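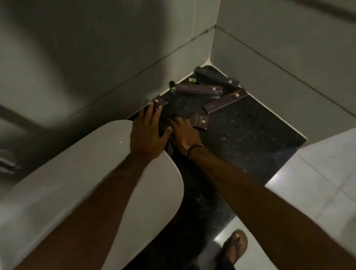

Call for Participants: Home Tidying Study

Dedudora is seeking adults in the Plornholm and Trultbridge areas to take part in a study of how people arrange small items in tight household spaces. The study is concerned with the places where everyday things tend to collect: the corner ledge beside the toilet, the shelf over the sink, the windowsill, the top of a dresser. Participants carry out ordinary tidying in their own homes, at their own pace and in their own way.

What participants will do

Each participant completes 3 sessions at home. A session consists of a set of short tasks, chosen from a printed list supplied at enrollment. Typical tasks include:

Gathering slim boxes from a bathroom ledge and lining them up against the wall
Sorting small boxed items by size
Clearing a stone or tile surface, wiping it, and putting everything back
Moving toiletries from one shelf to another
Packing a drawer or small cabinet so that it closes fully

Both hands should be free for all tasks. Bracelets, watches and rings may be worn as usual. Participants should use items already in the home and are not expected to buy anything. Glass containers, medicines and open bottles of cleaning product should be left out of the tasks.

Who may apply

Applicants must be 18 or older and live in a home with at least one bathroom and one kitchen that they are free to use during sessions. Renters and owners are equally welcome. Persons in shared housing must obtain the agreement of the other residents before the first session. Previous experience in housekeeping or professional organizing is not required.

The study has 200 places, of which 68 remain open. Applicants from Trultbridge are especially encouraged, as are those whose bathrooms have built-in ledges or corner shelves.

Payment

Participants receive $186 on completion of all sessions. Payment is made by check or bank transfer within one month of the last session. Participants who withdraw early are paid for each session completed.

Privacy

Names and addresses are stored apart from session records. Letters, prescription labels, family photographs and other personal papers should be put away before a session begins. Participants may withdraw at any time without giving a reason.

How to apply

Application forms are available at the front desk of the Dumitrescu Building in Plornholm, from 9 a.m. to 4 p.m., and may be returned there in person or by mail. Please state on the form which rooms you are able to use and list the ledges, shelves and counters in each. Applications close at the end of November. Successful applicants will be notified in writing and sent a consent form, which must be signed and returned before sessions are scheduled.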